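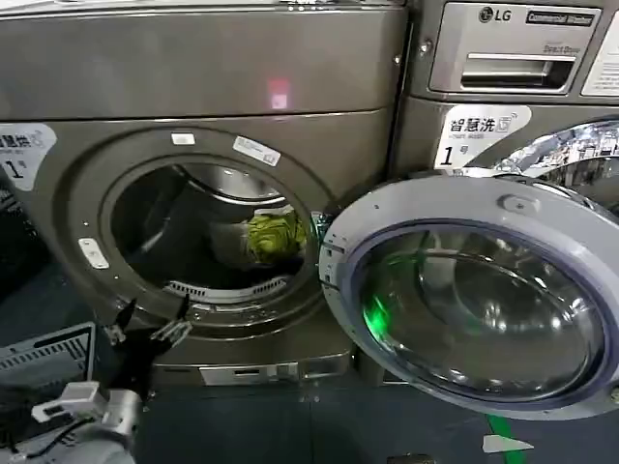

Figure 5. Laundry station at the open day, seen from the head camera of the robot. The door of the left machine is open and one yellow-green cloth lies in the drum.

4.2 The laundry station

The second station of the open day was the laundry station. It was placed in the far corner of the hall at Kisitz, where two front-loading machines stand next to each other. The task shown to the visitors was a short one. The robot had to take a cloth out of the left machine, put it in a basket held by a member of the team, and then close the door. We selected this task because most visitors do it at home every week, and they can therefore judge the robot without any help from us.

Figure 5 shows the view that the operator and the visitors had on the large screen. The left arm is near the lower left part of the door opening, with the two fingers of the gripper spread apart. From a normal standing place a visitor could see the back of the robot and only a small part of the drum. For this reason the screen was an important part of the station. Several visitors told us that they watched the screen more than the robot itself, and this agrees with our own observation during the morning hours.

The machine was not changed for the demonstration. The cloth was placed by hand before each trial, and its position was different from trial to trial. In the trial of Figure 5 it rests in the lower right part of the drum. This position is not easy for the left arm, as the arm must enter the opening from the other side and pass over the lower edge, where the lint filter is. The open door takes additional space on the right, and it also covers most of the lower half of the neighboring machine. The planner therefore treats the door as an obstacle for the whole duration of the task.

The glass of the door caused a second difficulty. It is domed and reflective, and in Figure 5 a green reflection is visible on its lower left part. Our depth estimate was often wrong in this region. In the preparation week in March we tried to filter out these points by their color, but the result depended strongly on the lighting of the hall. In the final version the door is represented by a simple model, a disk with a fixed thickness, which is fitted to the outer ring only. Beril Kozan proposed this solution, and it was used in all trials reported here.

During the open day 269 visitors were registered, and 208 of them came to the laundry station. Each group stayed for one complete trial. Before the trial, the guide explained the task in two or three sentences and did not say anything about possible errors. After the trial, each visitor received a paper form with 5 questions. We collected 161 completed forms. The remaining visitors of this station left without a form or gave back an empty one, and we do not have information about their opinion.

The form asked how safe the robot looked, how well its movements could be understood, and whether its speed was acceptable. The last two questions were open. Many answers to the open questions were about waiting. The visitors did not like the pause before the gripper enters the drum, when the robot stands still and computes the grasp. Some of them believed that the program had stopped. We did not expect this, because for us the pause is a normal part of the system and we do not notice it anymore. The guide in the afternoon, Eusebio Carrasco, started to announce the pause with a short sentence ("now it is looking for the cloth"), and in his groups fewer people asked if something was broken.

This change was made by the guide himself and was not part of our plan. It means that the morning groups and the afternoon groups did not see exactly the same demonstration. We report the answers of both together in Section 5, but the reader should keep this difference in mind when the question about understanding the movements is discussed. The same is true for the children in the school groups. They stood closer to the barrier than the adults and asked mostly about the fingers.

One more point concerns the closing of the door. In our laboratory tests the robot pushed the door with the outer side of the gripper, and we kept this method for the open day. Visitors often described the movement as "rude" or "too strong", although the measured force was lower than in the grasping phase. We think that the sound of the latch has an influence here. A slower push was tested in the last hour, but the number of groups was too small for a comparison, and these trials are not included in the analysis.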